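Gripper Finger Inspection and Replacement, Fabric Handling Cell 2

Section: Maintenance procedures
Last revised: 2019-05-04

Scope

This procedure covers the inspection, cleaning and replacement of the two gripper fingers on the fabric handling robot in Cell 2 at the Rellero site. It also covers the check of the wrist camera and the lift check that must be passed before the cell goes back to sorting. It does not cover the arm, the controller or the infeed conveyor, which are the subject of separate procedures kept by the Grorkano service office.

The procedure is to be carried out every 277 operating hours, and after any collision stop in which the fingers were in contact with a bin or table. The operating hours are shown on the status page of the cell panel.

Who may carry out the work

The work is restricted to staff who hold the current site authorization for Cell 2. Staff from the Van Dijk line may assist but may not release the cell. A second authorized person must be on site whenever the guard door is open and the arm is under power.

Tools and parts

Finger set, part 39 in the cell parts list (left and right, supplied as a matched pair)
Hex keys from the cell tool drawer
Torque driver with a current calibration label
Lint-free wipes and the approved cleaning fluid
Soft brush
Feeler gauge
Test cloths from the drawer marked Cornell
Inspection sheet

Fingers must be replaced as a pair. A new finger fitted opposite a worn one will not close evenly at the tip, and thin fabric will slip out of the grip on the way up.

Before you start

Finish or cancel the current batch at the panel. Move the arm to the service position, open the gripper and remove any fabric from the work area. Switch the cell to maintenance mode, apply your lock to the isolator and hang the tag. Try the start button once to confirm that the arm does not respond.

Maintenance mode lowers the air pressure in the gripper but does not remove it. Close the supply valve by hand and wait until the gauge reads zero before placing your fingers between the gripper fingers.

Procedure

1. Inspect the fingers in place. Look at each tip from the front and from both sides. Light scuffing near the point is normal wear and should be noted on the sheet. Chips, cracks, or a visible step where the tips meet are grounds for replacement.

2. Clean the fingers. Brush lint out of the gap between the fingers, working from the base toward the tip. Wipe the inner faces with cleaning fluid and let them dry. Lint packed at the base is the most common cause of a poor closing point – check there before deciding that the fingers are worn.

3. Remove the old pair, if replacement is needed. Support the finger with one hand while loosening the screws. Keep left and right apart on the bench. Old fingers go in the return box with the date written on the bag.

4. Fit the new pair. Clean the mounting faces, seat each finger fully against its stop, and start all screws by hand. Tighten to the value on the label inside the guard door. Do not use thread adhesive.

5. Restore air and close the gripper. Remove your lock, leave the guard door closed, and close the gripper from the panel in slow mode. Open the supply valve before leaving the guarded area.

6. Check the closing point. With the gripper closed, isolate the cell again and try the thinnest feeler gauge at the tip. It must not pass. If it does, return to step 4 and reseat both fingers.

7. Check the wrist camera view. Wipe the camera window and open the live view at the panel. Both fingers should rise from the bottom of the view, with the closed point near the middle. If the point sits well to one side, run the camera alignment routine, program 78, before going on.

8. Run the lift check. Place one test cloth on the table and start the check from the panel. Use a patterned cloth for at least one run, as the print makes it easier to see whether the material is moving at the grip. In the camera view, loose parts of the cloth may blur as they swing. The patch of print held at the point should stay much sharper than the rest, with the two halves of the tip closed against the fold.
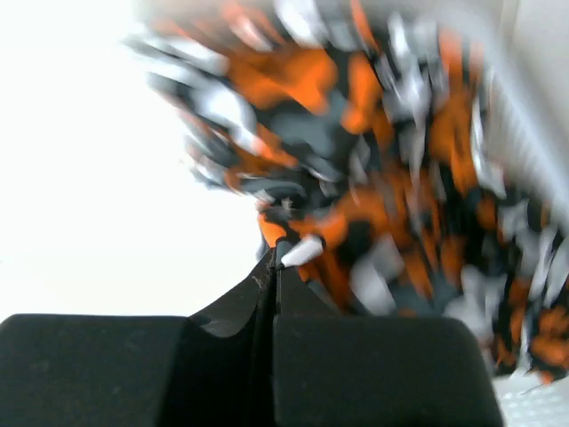
9. Repeat the lift check with the remaining test cloths. Record each result on the sheet. A cloth that drops or creeps down the tip counts as a failure, and the cell may not be released until the cause has been found.

10. Release the cell. Reset the hour counter, return the panel to automatic, and sign the sheet. Stay at the cell for the first full bin.

If the lift check fails

Cloth slips straight down: clean the inner faces again and repeat. New fingers sometimes carry a film from the packaging.

Cloth turns in the grip: check that both fingers are seated against their stops.

Gripper closes on nothing: check the table height setting, then the camera alignment.

Repeated failure with no visible cause: leave the cell locked out and report it to the Grorkano service office with the completed sheet.

Records

File the signed sheet in the Cell 2 binder. Sheets are collected every July and held with the equipment history.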